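Peg board for the hobby room: buying one vs. making one
Posted in: Boards, Puzzles and Fixtures

tallowbend
8/17/25
I want a flat board with pegs, blocks and slots for the kids' corner at our community workshop. White base, pieces all in one color so nobody can match by color and they have to look at the shape. I priced the Ilard one and it costs more than I want to pay for something that gets dropped. Has anyone made their own?

corvane_2442
I made one in June. White sheet, pieces painted the same blue. The slots took longest. I cut them tight the first time and had to file every one of them open again. Leave more room than you think.

Eglė Bite
I disagree with making the slots loose. If a piece falls in from any angle there is nothing to learn from it. I keep mine snug and sand the edges of the pieces instead. Same result for the fingers, and the shape still matters.

corvane_2442
Snug is fine until the humidity changes. Mine swelled.

Eglė Bite
Then seal it. Two coats, let it sit overnight.

mudlark686
Whatever you do about fit, think about what the board sits on. We had ours on a light table and people kept losing the edge of it. A dark top makes a white board easy to see. Blue on white is also a good choice, the small pieces don't disappear.
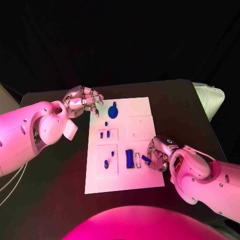

White board, dark tabletop, blue pieces.

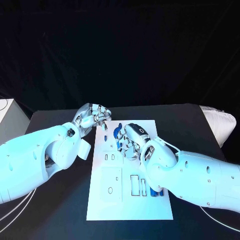 tallowbend
Does the board need to be fastened to the table?

mudlark686
Four rubber feet are enough for a light board. Clamps only get in the way of the hands.

hunt_shed
I would clamp it. Rubber feet are fine for adults. A kid pushing a tight peg will walk the board right off the table. I have seen it happen with a Wakico board, and those are heavy.

mudlark686
If they are pushing that hard, the fit is wrong. Which brings us back to the slots.

Eglė Bite
The fit can be right and a kid will still push. I use a strip of non-slip drawer liner under mine. It cost almost 10 dollars for a roll and I have used maybe a third of it.

tallowbend
Drawer liner sounds easier than either. What about the knobs? I was going to put a round one on the flat pieces so they can be lifted out.

corvane_2442
Put the knob on with a screw from the back, not glue. Glue held for a few weeks on mine — then I was finding knobs under the radiator. Countersink the screw or it will scratch the board.

hunt_shed
Glue is fine if you rough up both surfaces first. Mine have been on since before I joined here, and I am member 1508.

corvane_2442
What glue?

hunt_shed
The two-part stuff from Irnetti. Mix a small amount, it sets fast.

Eglė Bite
One more thing for tallowbend. Make spares of the smallest pegs while the saw is set up. You will lose those first, and matching the size later is a pain.

tallowbend
Good point. Plan for now is snug slots, sealed, drawer liner underneath, screws for the knobs. I'll cut a test piece before I touch the real sheet and post the slot sizes that work.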